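Frequently asked questions about walking the Ilaritz loop

I've been walking the Ilaritz loop every year since 2016, and I get a lot of email about it! Most of it asks the same handful of things, so I finally put my answers on one page. These are my opinions and nothing more. If you've done it differently and had a great time, good for you, keep doing that.

How long does it take?

I do it in 4 days, with a late start on the first one because the morning bus gets in just before lunch. You could squeeze it into three if you like walking more than you like sitting on rocks with a sandwich. I like the sandwich.

When should I go?

May is my favorite. The streams are full, the meadows are showing off, and the hut at Tessier has usually opened by then (check first – they go by the snow, and the snow doesn't read calendars). In high summer the long climb out of Condard gets very hot and there isn't a tree on it.

What do you carry for blisters and scrapes?
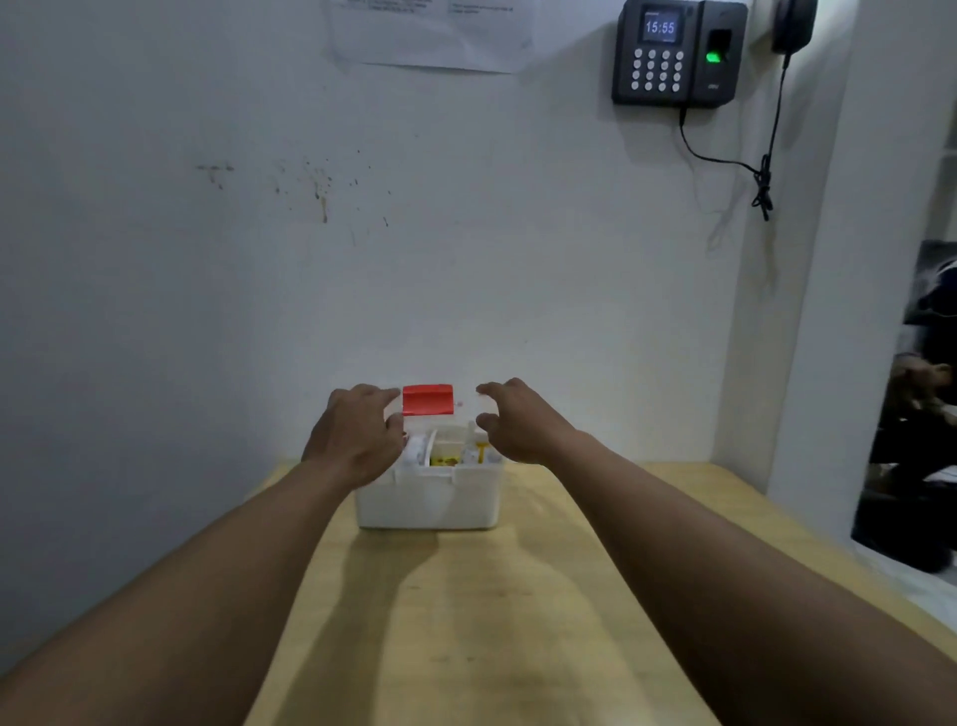
Blisters are the number one complaint on this walk, and I've had them on every toe I own. The bad stretch is the gravel road before Condard, where little stones get into your shoes and you keep telling yourself you'll stop at the next bend. Stop now! At home I keep everything in a white plastic box with a red latch tab, and the night before I leave I pick out what I want and put it in a zip bag, so the box itself never goes up a hill. My bag gets blister pads, a roll of tape, a few wipes, tweezers and small scissors. If you take any medicine of your own, pack extra in case the weather holds you up a night.

Is it hard?

Day two is. You climb 815 meters from the river to the pass, and most of that comes before your legs have woken up. The rest is up and down on decent paths. If you can walk all day with a pack and still be nice to people at dinner, you'll be fine.

Do I need to book the huts?

For Tessier, yes, and early. The other two have always found me a corner, but I walk outside the busy weeks and I'm easy to please. Bring cash. The card reader at the second hut was working once, and I felt like buying it a drink.

What boots do you wear?

Eltosow mids, on my third pair now. They fit my wide feet and that's really the whole story – please don't buy them just because I did. Whatever you get, wear them around town for a couple of weeks first.

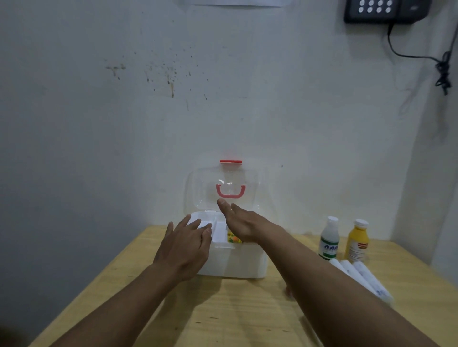

Can I fill my water bottle on the way?

There's a tap in Condard, one at each hut, and a spring just below the pass that I've always found running. I still treat the spring water, because sheep graze above it. Fill up fully before day two.

How heavy is your pack?

Heavier than it should be. I did get picky one winter and cut 600 grams just by leaving my second sweater and the fancy mug at home. I missed the mug.

Can I bring my dog?

On the path, yes, on a leash near the sheep. Inside the huts, no, and that includes the porch at Tessier. Some people camp instead and do fine, but ask at the hut where tents are allowed.

Do you have a map I can download?

I don't, sorry. Buy the paper one at the shop next to the bus stop. It shows the new bridge, and the older ones floating around online will send you to a ford that's up to your knees in spring.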